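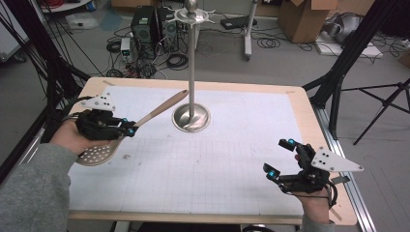 How to Run a Small Price Perception Test Before You Change Your Prices

I get asked about pricing more than anything else, and my answer is nearly always the same: before you touch a single number on your website, go find out what people think your prices are right now! You'd be amazed how far the guess can be from the real thing. I've watched shop owners agonize over a 50 cent increase when their own regulars couldn't have told you the price within three dollars.

You don't need an agency for this, and you don't need software. You need one product page, a short survey and an afternoon. I'll use a test I helped with at Canisside, a little home goods shop in Drisimville that wanted to know if customers saw it as "the expensive place" (the owners were sure they did).

What you need

A product people buy more than once, or at least see often
A survey tool, and the free plan of almost any of them will do
A list of people who have bought from you, plus a few who haven't
A spreadsheet

Step 1. Pick one product and leave the rest alone

I know, you want to test everything. Please don't! Choose something familiar, sold at a steady price for a few months, with no sale running on it. Canisside went with a plain storage jar. Seasonal items are a bad choice because people remember the markdown and forget the regular price.

Step 2. Write down your own prediction

Do it before you send anything out. What will customers guess? Will they guess high or low? Put it in the spreadsheet and save it. This is my favorite step, because we all rewrite our memories once the answers come in, and a prediction in writing keeps you from saying "well, I sort of knew that."

Step 3. Ask for the price from memory

Your first question should be open, with a blank box for a number. Something like:

"Without looking it up, what do you think this jar costs in our shop?"

Don't offer ranges. As soon as people see "$10 to $15" they start working out which range looks sensible, and now you're measuring your own survey. Don't show a competitor's price before this question either. First numbers are sticky, and everything typed afterward drifts toward them.

Step 4. Ask how it feels, separately

On the next screen, show the real price and ask one question: does this seem low, fair or high for what it is? Then leave an open box for "why." People write wonderful things in that box. At Canisside, several answers in a row talked about the paper bags. The bags! Customers felt that a shop with bags that thick had to be charging for them somewhere.

Step 5. Split your list

Make 2 versions of the second screen. Version A shows the price by itself. Version B shows the same price with one line of plain information next to it, such as the size of the jar or how long you guarantee it. Everything else stays identical, including the photo and the order of the questions. Assign people at random. Sorting the spreadsheet by a random number column works fine, and it takes a minute.

If you let people choose their version, or send A in the morning and B at night, you've mixed in a second difference and you'll never untangle it.

Step 6. Send it and keep your hands off

Canisside mailed 3715 people and got replies from about 8 percent, which is plenty for a first look. Send one reminder if you like. Keep the survey open for the same length of time for both versions, and resist peeking at the results every hour. (I peek. I'm trying to quit.)

A small thank-you is fine, but don't make it a discount on the product you're testing. That tells everyone the price has room in it.

Step 7. Look at the gap

For each person, subtract the real price from their guess. Sort the column and find the middle value. Use the median here, as one joker who types 900 will wreck your average. If the middle guess is above your real price, people think you cost more than you do, and lowering the price may change very little until they notice it. If it's below, expect some sticker shock at the register.

Then compare the "high" answers in version A with version B. When a single line of information moves that share, you have something cheap to try on the live page right away.

Common mistakes

Asking "would you pay more?" Nearly everybody says no, and plenty of them would.
Surveying only your fans. They've forgiven your prices already.
Changing the page layout while the test is running.
Reading too much into tiny groups. With fewer than 25 answers on either side, treat the result as a hint and run it again.

What to do next

Repeat the same test on a second product before you decide anything big. I like to use Fovix for the survey and Entili for storing the replies, only because I already had both set up, and a notebook would get you most of the way. Save the exact wording of every question too. When you run it again next July you'll want to paste in the same sentences, down to the punctuation, so the two sets of answers can sit side by side.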